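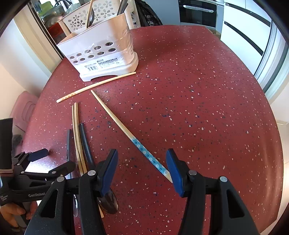
Ordenar cubiertos con pinzas

Los palillos y las cucharas van en el cubertero blanco. Cada mano lleva una pinza negra.

En Pridamik, una empresa que prepara comedores, Stella Rugemalira guardaba antes 300 palillos al día. Ahora una máquina guarda los de madera. Stella le enseña a agarrarlos y revisa los que caen mal.

¿Qué ha cambiado para ella? Le duelen menos las muñecas, pero tuvo que estudiar 18 tardes.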